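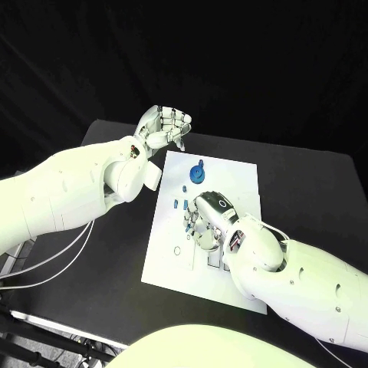 Is it still worth putting anything down on paper when a phone will hold it all? A plain white sheet on a cleared table is the best thinking tool I own, and I'd hang on to it before almost anything else on my desk.

I came back to paper in August, when I was planning a move from a big apartment in Trekemell to a small one in Stasteseo. I had a list app, a shared calendar and a folder of screenshots, and I still couldn't tell you where the couch was going. So one evening I pushed everything off the dining table, laid down one blank sheet and started drawing rooms. What a relief! Twenty minutes later I had the whole apartment in front of me, ugly and lopsided and perfectly usable, and the couch was going under the window.

The table matters more than people think. I love a dark one. White paper on a dark top has edges you can't miss, and your eye goes straight to it (on my old pale desk the page sort of melted into everything else). And clear the whole surface, please, including the mail. A sheet squeezed in between a coffee mug and a stack of bills gets you squeezed little ideas.

Then there's the matter of which paper. I've bought the fancy stuff. A Homarik pad set me back more than I'd like to admit, and it was so handsome that I was scared to write in it – 46 pages, and I used four. Cheap loose sheets are so much better! You can turn them sideways, slide them across to whoever is sitting opposite, lay two next to each other and argue with both. The stationery shop on Edwards Street sells them in packs of 225, and I go through a pack faster than you'd believe.

My friends tell me that a screen never runs out of room. True, and I think that's the trouble with it. A page has four corners, and when you get near the bottom you start choosing. My app had 70 notes about that move. The sheet had one floor plan and a few words along the side, and the sheet was what I carried from room to room on the day.

I still keep my calendar on the phone, and I'd never do my taxes by hand. But for a menu, a garden bed, a hard letter or a trip, I clear the table first. Tonight it's the holiday dinner seating, and I already know I'll need a second sheet.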